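Unit 11: Planning and Budgeting for a Robot Cell

Handout, 30/07/2024

Last unit dealt with choosing an arm. This one deals with what gets left off the purchase request. Students tend to price the arm and stop there.

Split your budget sheet into two parts.

One-time costs: arm and controller, gripper, spare fingers, mounting table, cables, safety review, installation.

Yearly costs: service contract, software license, wear parts, test pieces, operator training.

Worked case: the Skyrme bench, used for PC disassembly trials. The Zestis quote for the gripper was $3,000. Spare fingers came to $197 a set, and the profile table from Mondska cost $1,521. The spare fingers were missing from the first request and had to wait until March – a full budget round later.

Plan floor space too. Allow for the parts that come off the product as well as the product itself, and leave a route for the cables.

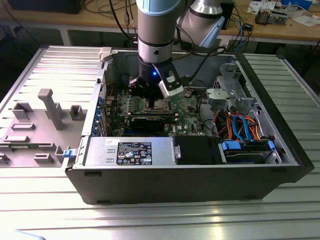 Fig. 1. Gripper over the motherboard of an open desktop case, side panel laid to the left.

Note how much table a single case takes once its panel is off. A table sized to the closed case would be too small.

For next class: draw up both parts of the sheet for the Stunden packing task. Bring one supplier quote for each one-time item – list prices are fine for cables.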